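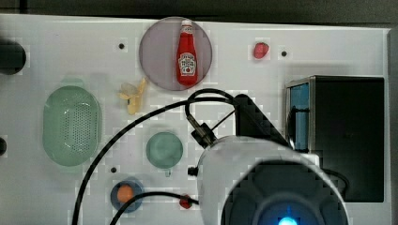

I drove out to the Takach open lab on September 15, 2020, mostly to get my hands on three grippers I've been going back and forth over since spring. It's 111 miles each way from my place, and I'd do it again tomorrow (maybe with a better lunch).

The Jultdale site is a plain office building behind a tire shop, and the sign is tiny, so watch for it. You check in, get a badge, and then you're pretty much free to wander between the benches and bug people. I loved that! No slideshow, no sales pitch at the door.

I spent most of the morning at the kitchen bench. They use toy food there, stuff like a banana, a strawberry and a red Heinz ketchup bottle standing on a plate, and you get to pick what the arm goes after. First up was the Kaushik two-finger gripper. It's fast and it closes with a nice solid snap, and the ketchup bottle was no trouble for it at all. The strawberry was another story. It squirted out sideways twice before I slowed the close speed way down, and then it held fine.

Then we swapped over to the Rillon, with the soft pads. The swap took a while, with a lot of fiddling at the connector, and the guy running the bench warned me to leave plenty of slack in the cable or the wrist will yank on it when it turns. Good tip, I've killed a cable that way at home. The Rillon was so much better on round things! I had it lift the orange fruit off the little blue plate over and over just because it was fun. It did badly on the rim of the green colander, though. The pads fold over and you lose your grip halfway up.

They had a log going on the bench laptop: 506 tries for the day before I sat down, 264 of them with the Kaushik. I asked for the success rates and they said they were still cleaning those up, so all I can give you is my own impression.

The third gripper, a suction model, was out of order. Bummer, that was half my reason for going.

After lunch I got a turn with the camera comparison. An overhead view was great for planning a grab and pretty useless for judging height, at least for me. I kept stopping too high over the bowl. With the wrist camera on I did much better, but it made me a little queasy.

Parking is free, the coffee is bad, and the next open lab is in December. I'm leaning toward the Rillon, but I want to see that suction one running before I spend any money.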